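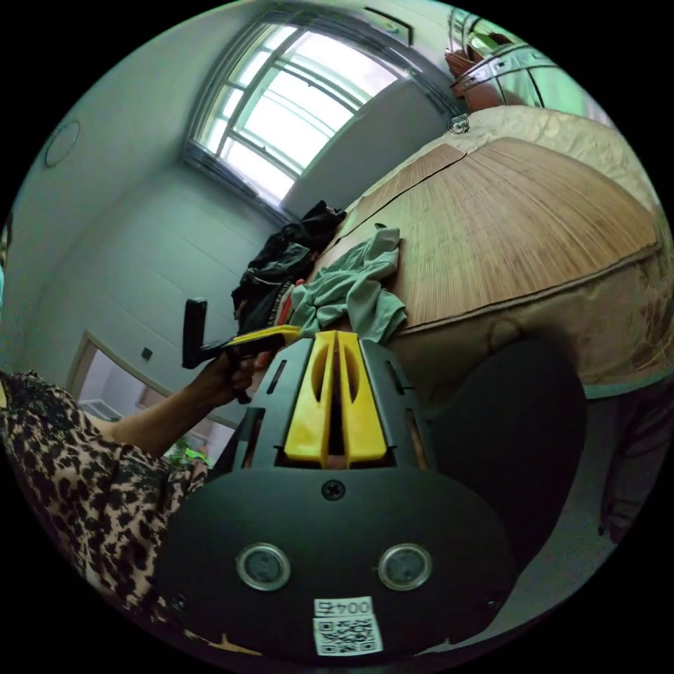 Grescombe Laundry washes, dries and folds clothes for private customers in Quartey and in the villages near it. On this page we answer the questions which we receive most often at the counter and by e-mail. Many of them are about colors and prints. A leopard-print sleeve with brown and black spots, as on the arm at the left, goes for us into the dark wash, even if the ground color is light. If you wish something different, please write it on the order slip.

How do I bring my laundry?
You can leave it at the counter or in the night box beside the door. For the night box you need a code, and you receive it with your first order. Please close the bag well and put the slip inside.

How long does it take?
Normal orders are ready after two working days. Blankets and curtains need three. In September we are often slower, as the student houses send us all their bedding at the same time.

At what temperature do you wash?
Shirts, T-shirts and trousers are washed at 30 degrees Celsius. Towels and bed sheets are washed at 55. If the care label asks for less, we follow the care label.

Will my clothes be washed together with the clothes of other people?
No. Every order has its own machine. For this reason there is a minimum price also for a very small bag.

Can you remove any stain?
We can try, but we can not promise it. Tell us what made the stain and how old it is. Please do not use hot water or bleach at home before you bring it.

Which detergent do you use?
We use Midik without perfume. You may also bring your own detergent, but the price stays the same.

Something is missing from my bag. What should I do?
Write to us with your order number, for example 1334, and describe the piece. Single socks are kept in a basket at the counter and you are welcome to look there.

Do you wash leather, fur or wedding dresses?
No, we don't have the equipment for it. Flendeneo, the dry cleaner on the same street, accepts leather and wedding dresses.

Page last changed: 19 June 2026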